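About Us

Hello from Lullthorpe! I'm Gwenaël Gilbert, and I run Maillard with a small team that helps other small teams buy robots without regretting it. We don't build robots and we don't sell them. We help you work out what you need, what it'll cost once all the extras are in, and whether you should be spending the money this year at all. (Sometimes the answer is no. We still send a bill, but it's a short one.)

I got into this by making a bad purchase. Years ago I was the operations person at a parts distributor and I talked my boss into a single arm for the packing bench. Lovely machine. I had budgeted for the arm and the gripper, and that was it — no guarding, no spare fingers, no training days, no floor work. We ended the year 47 percent over, and I spent most of January explaining why. I still have the spreadsheet and I show it to new clients on the first call, partly because it makes them feel better about theirs.

These days nearly every project starts in simulation. We model a room with furniture in it, put the robot in, and try the reaching and gripping before anybody signs a purchase order. Running a simulated room costs us computer time and a fair amount of coffee, and it lets us swap one gripper for another over lunch.

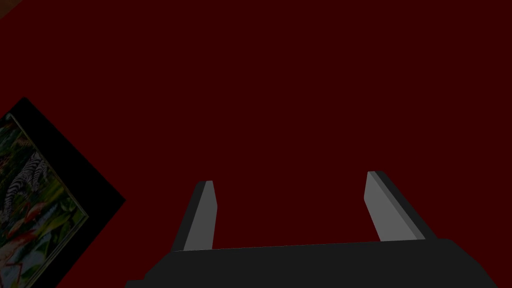

What we do

Most people come to us for one of these.

The needs review. We visit, we watch the work, and we ask a lot of dull questions about shifts and doorways. You get a written list of the jobs a robot could reasonably take on, with the ones we'd leave alone marked as such.

The simulated trial. We run the candidate equipment through your tasks in a virtual room and go over the views with you, including the ones from right behind the gripper. I love this part! You learn a lot about finger width and reach when you're looking along the fingers yourself, and clients who have never touched a robot start having strong opinions within ten minutes.
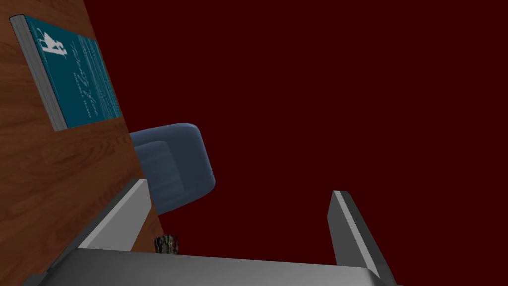
Gripper view from a simulated room, fingers open, with a book and a blue armchair beyond.

The full budget. Purchase price, delivery, installation, software licenses, spares, service, training, and a line for the things we haven't thought of yet. Our template has 94 lines. You won't need them all, but I'd much prefer you cross one out than find it in October.

The three-year plan. What to buy first, what to lease, what to put off. If you're looking at a two-armed machine, we'll also price the job with one arm, and you can see the difference on the same page.

How we work

We're independent, and we take no commission from anyone who makes or sells equipment. That has cost us a few nice dinners. It also means that when Hultberg asked us to compare four quotes, we could tell them the cheapest was fine and the dearest included a service plan they'd never use.

Our simulated rooms are furnished on purpose. A bare floor with a single block on it makes every robot look brilliant, and then it arrives at your office and there's a chair in the way. So we put in desks, chairs, sofas, pictures on the walls, all the ordinary stuff, and we plan around it.
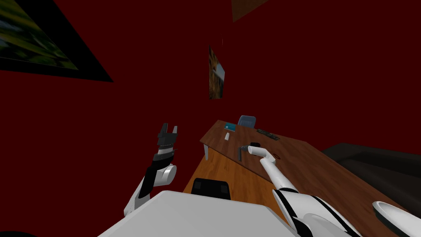 We're careful about what we promise from this work, too. A simulated trial is good for layout and reach, and for ruling things out early. It's weaker on surfaces, cables, wear and people walking past with a cart, so our budgets always carry money for a real trial on your site before the final payment. Please don't let anyone talk you out of that line. I mean it.

Who we've helped

Mostly offices, workshops and small warehouses, plus one school in Plallgate that had 3168 dollars left in its equipment fund and wanted to know if that would buy anything useful. (It did, secondhand, and we didn't charge for the call.) Our usual client has never bought automation before and is a little nervous about it, and that's perfectly all right with us.

What it costs

The first call is free and runs as long as it needs to. A needs review starts at 400 dollars for a single room. Simulated trials and full budgets are quoted per project, in writing, before we begin.

We're taking bookings for fall reviews until 13th August, and after that we start a waiting list. Use the contact form, tell us what you're thinking of buying, and if you already have a quote, send it along — even a scruffy one.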